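Speaker notes, Birkport regional health evening, 8/11/24
Helmut Wegener introduces, then straight to me. Slides are on the laptop at the lectern.

Opening

Thank you, Helmut, and thanks to all of you for coming out when you could be home with your feet up. I work in hearing, and tonight I want to talk about what pattern-finding software is starting to do in the audiology clinic, what it does badly, and what I'd ask if I were sitting in your chair with a parent or a partner who keeps turning the telly up. (Pause for the laugh. If there isn't one, carry on.)

The old test and the new one

Most of you will know the booth, the headphones and the button. You press when you hear the beep, and we draw a graph. It's a good test and I'm very fond of it, but it tells us how soft a sound you can pick up in a quiet box, and very few of us live in a quiet box. The complaint I hear most often is "I can hear people, I just can't make out what they're saying at the table."

At our Wustham clinic we've been trialling a program called Brinorar. It listens to you repeating short sentences over background noise, looks at which sounds you mix up, and suggests a starting point for the hearing aid settings. We began in July with 85 patients, and 81 finished the full set of visits, which I think says a lot for the patience of the people of Wustham.

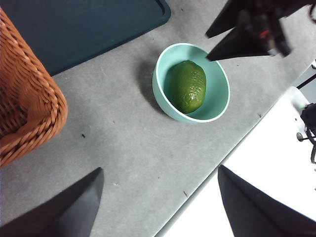
Now, the bit I'm pleased about is time. A fitting used to take up most of a long appointment, with me nudging one setting and asking, "Better or worse?" until we were both thoroughly sick of the question. With the suggested starting point we save almost 15 minutes, and I spend them talking with the person about their grandkids' soccer or their choir or whatever it is they're missing out on. (Tell the choir story here if we're running to time. Skip it if Helmut is looking at his watch.)

Where it falls down

I don't want to send you home thinking the computer has it sorted. The program learned from recordings of people speaking, and those people didn't all sound like the people in my waiting room. Speakers with a strong accent were sometimes marked as having misheard a word when they'd simply said it their own way. Anika Zamora, our senior audiologist, picked this up by sitting down and listening back to the recordings herself, and we've since changed the process so that a person checks any result that looks odd. It also has no idea that you've got a head cold, or that you slept badly, or that you're nervous.

Slow down here. Last time I rushed this part and got three emails.

Privacy

Somebody will ask about the recordings, so get in first. They're kept on the clinic's own system, patients can say no and still get the ordinary test, and saying no doesn't change your place in the queue.

Questions to leave them with

If your clinic offers something like this, ask who looks at the result before anything is changed. Ask what happens if you disagree with it. And do bring someone whose voice you know well, as it's a lovely way to try out new settings.

Finish by thanking the Ruggiero Centre for the room and the tea. Leaflets are by the door, and I'll stay for 2 or three questions at the front, more if they don't need the chairs back.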